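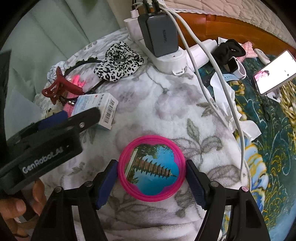 Pink container on the leaf-print blanket

From: Anwara Sivakumar
To: Govthorpe Independent Living list
Date: Monday, September 18, 2023
Subject: Re: Who's coming to the paratransit hearing?

Hi all,

Oh, I am so glad this got asked on the list and not just to me, because I've had the same question from several of you! Answers below, and then some news about the peer support evenings that I've been dying to share.

> I'd like to speak at the hearing on the booking window but I've never
> done one of these. Do I have to write something and send it in first?
> My speech gets slow when I'm tired and I'm worried they'll cut me off
> before I get to the point. Also, is the side door on Ekanayake Street
> still the only level way in?
>
> If it's easier for them I can just send a letter. I don't want to be
> a bother.

First, you are not a bother, and please do come and speak if you want to. You don't have to send anything ahead. You sign the sheet by the door when you arrive and they call people in that order. Speakers get 2 minutes, but anyone who needs longer because of a disability can have it. Ask the clerk for it when you sign in, or tell me and I'll email her for you this week. I used a speech device the last time and took nearly twice as long, and they waited, and it was fine. I was shaking like a leaf and I'd do it again tomorrow.

A letter counts too, and you can do both! Letters go into the record and the members get copies. If you type it, keep it to one page. Say where you were trying to go and what happened when you called. The man who wrote in January about missing his sister's birthday dinner got quoted back by two of the members, and he hadn't used a single statistic.

On the door — no, not anymore! The front ramp is finished and the push button works. I went up it on Thursday in my power chair with my big bag on the back and had room to spare. The Ekanayake Street door still opens if you get dropped off on that side, but there's a lip at the bottom that catches small front wheels, so I'd skip it.

If you want numbers to wave at them, these are from our own ride survey. We had 460 riders answer, covering 2411 trips. 300 of those trips were booked the day before and then moved by the dispatcher to a different time. I can send the full sheet as plain text or large print, just say which.

Now the news. Nemetti House has said yes to us having the downstairs room for peer support, every other Tuesday evening, starting next month! It has a roll-in restroom with a changing bench, and the lights dim, which some of you have been asking for since forever. Personal assistants are welcome to come in or to wait in the kitchen, whichever you'd like. There's no agenda. Last time a bunch of us ended up swapping notes on how to interview a PA and I learned more in an hour than I did in my first three years of hiring.

The Triltska bus stops right outside and the driver will kneel it if you wave from the shelter. If you're coming by paratransit, give them the Nemetti House back gate as your drop-off, and book the ride home for half an hour after we finish, we always run over.

Two things I still need: somebody who can do live notes on a laptop at the hearing, and the loan of a portable ramp for the step into the garden. Reply to me off-list for either one.

And to whoever wrote the question, write back and tell me if you'd like to sit together. I'll be near the front on the left, where they took the chairs out.

Anwara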